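Mutimari Folding Notes
README, and please read it before using the table

What this is

A folder of pictures and a plain table about folding household cloth on top of a bed. The pieces are towels, shirts, pillowcases and a few things whose owners could not say what they were. Jalen Holloway keeps the table. The rooms are in Wutusville, in ordinary homes.

Why I doubt most folding advice

I started this after reading the Pirier folding guide, a stapled booklet that promises a drawer you can "read like a shelf." It claims a standing fold saves space. I tried it for a month with my own drawer and got the same drawer, with more creases. The guide also assumes a bare table at waist height. I know very few people who fold on a bare table. They fold on the bed, over whatever bedding is there, and the bedding moves.

So the table records folds made on beds. It does not say which fold is best, and I would be suspicious of anyone who used it to say so.

Contents

pieces.csv: 60 rows, one row per piece of cloth
rooms.csv: 12 rows, one row per bed
pictures/: stills, sorted by room
notes.txt: my remarks, unsorted, some of them grumpy

Columns in pieces.csv

piece_id: a number, no meaning
kind: towel, shirt, pillowcase, other, unsure
color: one everyday word or two, entered by eye
fold: half, thirds, roll, heap
surface: what the piece is lying on
room_id: matches rooms.csv

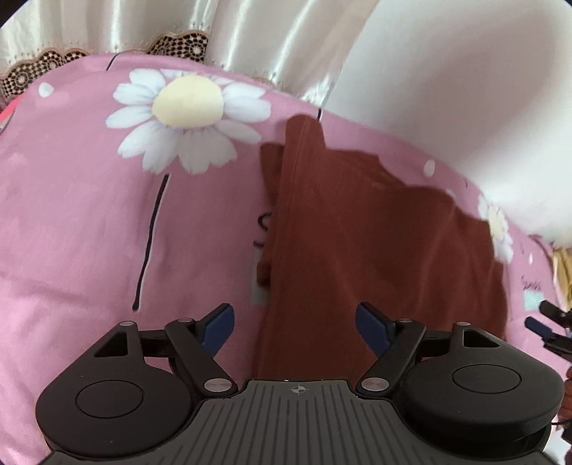 The kind column is the weakest part of the table and I would not train or test anything on it without looking at the pictures first. Once a piece is folded, a small towel and a shirt can look the same. The rust-brown cloth on the daisy sheet is a good case: it is folded, it is probably a towel or a garment, and I can't get further than that from the still. I put "unsure." An earlier version of the table had "towel" for nearly every piece like it, and I no longer believe those entries. If you have a copy of that version, throw it out.

The color column is better, but don't lean on it. "Rust-brown" and "brown" were typed on different days by the same tired person. Lamps and daylight were not controlled. Solid pieces on a printed sheet are easy to pick out, and white pieces on white bedding are not, so expect the white ones to have more mistakes in the fold column too.

About the surface column

Early on we wrote "bed" for everything, and that told us nothing. It now names the top layer and any print on it, such as "pink sheet, white daisies." Curtains, trim and anything else behind the bed are left out of the table. If you care about backgrounds, you will have to write your own column.

What I would not claim

That twelve beds stand for how people fold. They stand for twelve beds.
That a fold marked "thirds" is exact. It means three layers or close to it.
That any of this saves drawer space. See above about Pirier.

Known problems

Five rows have no fold entry. I could not agree with myself.
"Heap" and "roll" overlap for soft shirts.
The Husar spreadsheet export drops leading zeros in room_id. Fix this before joining the files.

Changes

July: surface column rewritten, kind column gone over again, "unsure" added as a value.

Corrections

Send them to Jalen Holloway with the piece_id and what you think the entry should be. "It looks wrong" is not enough for me to change a row. Mail gets read on Thursday.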